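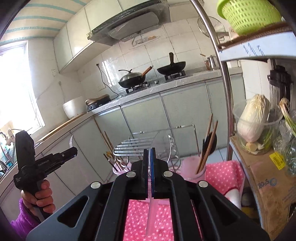 Ticket 1175, reopened Monday by Malsha Khondokar. Kitchen prep at Toft still takes longer with the grippers than by hand. Blue finger pads checked, no change. With two woks on the stove and the cabbage still in its container, I doubt the shift gets any easier.

Leif Oddsson: Closed last time as "user pace." Whose pace? Staff lost 52 minutes to restarts and were told it saves labor. Leave open.

Status: waiting on Kudum.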